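An open day at the Besska biscuit works

I am not a natural open day person. I dislike lanyards, I dislike being asked where I've travelled from, and I have never once wanted to see how a thing is made badly enough to wear a hairnet for it. But the old Besska biscuit works opens its doors once a year, in December, and I have been eating Besska wafers since I had teeth, so I went.

The works sits at the far end of a bus route that seems to have been drawn by someone with a grudge. I got there at 11, along with a fair crowd of people who had clearly done this before and had brought carrier bags. I had not brought a carrier bag. This was my first mistake, and it cost me later in the seconds shop, where I ended up with broken shortbread in both coat pockets.

Our guide was Khrystyna Ivanyshyn, who used to run the wafer line and now does tours, and who had the air of a woman who has heard the Willy Wonka joke. A man at the front made it anyway. She waited for him to finish, handed him his hairnet and asked us all to mind the step.

You begin in the flour store, and it is far better than it sounds. Two silos, both older than me, and a smell somewhere between bread and old library. The flour comes from Mykhailiuk, the mill further up the valley, and has done since the founder fell out with everybody nearer. Khrystyna told us the story of the falling out, which involved a wedding, a horse and a delivery of what turned out to be mostly chalk. I don't believe a word of the horse.

Then up a metal staircase to the mixing floor. Dough for hard biscuits is kneaded for ages and left to sulk, while dough for wafers is hardly dough at all, more a thin batter you would be ashamed to serve as pancakes. It goes on to hot plates, the plates shut, and it comes out as a sheet with that little grid on it. I had always assumed the grid was for decoration. It holds the cream in place and stiffens the sheet, so that's forty-odd years of my looking at it and learning nothing.

The oven is the main event. It is called Clatudar, after the firm that built it, but everyone says the name as if it were a difficult uncle. Clatudar doesn't like damp. Clatudar was off yesterday. It runs the length of the hall and you walk alongside it at biscuit pace, watching through small round windows as pale discs go in at one end and, almost 11 minutes later, brown ones come out at the other. There were children in our group who had been whining since the car park, and the oven shut every one of them up. It did the same for me. I would have gone round again if there hadn't been another group behind us, breathing on the glass.

Packing was a letdown. It is very loud and very quick, and you stand behind a yellow line trying to work out which of several blurs is your favourite biscuit. I did learn that the red tear strip, which has never torn properly for me in my life, is considered one of the company's proudest achievements. I kept my views to myself until the comments card.

Lunch was in the staff canteen and was soup. It was good soup. It came with a wafer on the side, and I saw a grown man dip his.

In the afternoon you are left to wander. The museum room is 3 glass cases and a delivery bicycle. The tins are lovely: coaches in the snow, kittens in a boot, a coronation or two, and one showing a seaside pier with the sea painted in a shade I can only call gravy. There is also a row of wartime biscuits, still intact, which says a lot about wartime biscuits. The labels are typed and were obviously written by somebody who loved the subject and did not love commas.

Across the yard is the newer building. It has a concrete floor and good heating, and by that stage of the day I was mostly there for the heating.

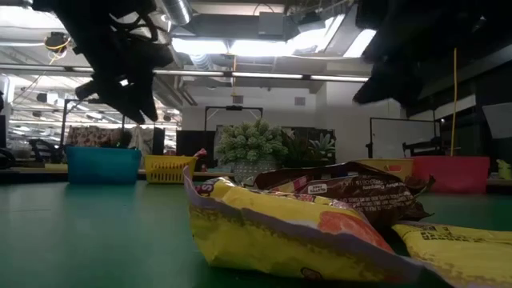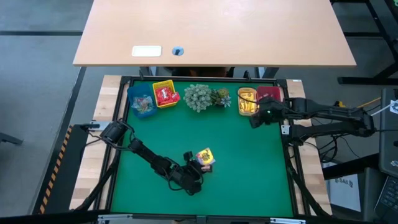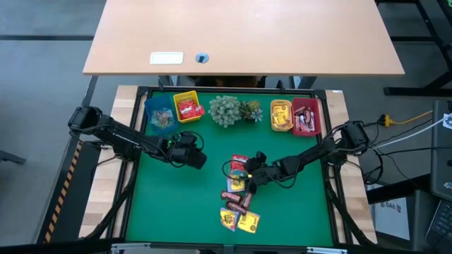 The tasting session was at 3, back in the main hall, and it is the reason the regulars come. You are given a sheet, a pencil and a run of plain biscuits with numbers on, and you have to say which is the current recipe and which is the one they dropped when I was at school. I was quite sure of myself. I have written to the company about that change of recipe, twice, and had one reply. I chose with a flourish and got it the wrong way round.

Khrystyna was kind about it. Most people do, she said, and the old one was never as buttery as they remember. The woman next to me got hers right and was given a tea towel. I have thought about that tea towel more than I would like.

The seconds shop closes the whole thing and is run on the same lines as a rugby match. Wafers go first, so if you want wafers, skip the end of the tasting and be rude. By the time I got through there was shortbread, there were some pink things with no name, and there was a large tub of mixed bits labelled SWEEPINGS – a joke, I was assured, though the assurance came rather late, after I'd paid.

A few practical matters. The stairs to the mixing floor are steep and there's no other way up, so ring first if that's a problem. The toilets are by the bicycle. Wear something you don't mind smelling of vanilla, as my coat still does, and leave yourself plenty of time for the bus back, which goes from the other side of the road and not from where the sign is.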